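Driria Parallel Gripper, Wide-Finger Version

Home / Grippers / Two-finger electric / Driria wide-finger

Part of the Driria bench series. Supplied by Lisuvham.

Overview

The Driria wide-finger gripper is a two-finger electric gripper for small bench arms. It is sold singly or as a matched pair for two-arm stations. The fingers are flat and taper toward the tip. Finger pads are replaceable and are held by two screws per side.

The wide-finger version replaces the narrow version for work with bags, pouches, tubs and other packaging. The narrow version remains in stock for small parts and connectors.

Specifications

Stroke: 72 mm
Drive: brushless motor with lead screw
Position feedback: absolute encoder on the motor shaft
Force control: motor current limit, set in software
Pad material: silicone (standard), urethane (option)
Pad inspection interval: 2000 cycles
Pad replacement interval: 4000 cycles
Mounting: four-bolt wrist flange, adapter plate sold separately
Status output: open, closed, part held, fault

Controller

The gripper runs from the Chiang C2 controller or from any controller that accepts the Chiang command set. One C2 drives two grippers. Both channels can be moved together or separately. The force limit is stored per channel and is kept after power loss.

Older C1 controllers will open and close the gripper but do not report "part held". Firmware can't be updated on the C1 to add this.

Comparison with the Cakex C-series

Veronica Văduva of our applications group ran both grippers on the same arms with the same pads and the same force limit. The Cakex unit closes faster and weighs less. The Driria unit repeats its closing position better and has less side play at the fingertip. At low force the Cakex fingers drifted open slightly during a long hold. The Driria fingers did not. For rigid boxes, either unit is suitable. Over 3000 test cycles neither gripper lost its home position.

Two-arm trial station

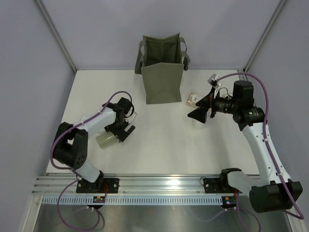 Soft goods are the hardest part of the trial set. A fabric bag has no fixed grasp point, and the force setting that holds a strap will often fold a panel. The olive-green tote at the far edge of the table has a looped handle on each side, so each arm can be assigned its own handle and the bag approached from above. Clear containers are a separate problem for the wrist camera, which may find only a faint edge against a white table. We recommend a darker work surface if most of the parts are clear.

Ordering

DR-W1: single gripper, silicone pads
DR-W2: matched pair, silicone pads
DR-WP: replacement pads, set of four
DR-WA: wrist adapter plate, state arm model with order

Cables are not included. Specify cable length from wrist to controller, including slack at the elbow.

Data sheet revised 07/10/2025.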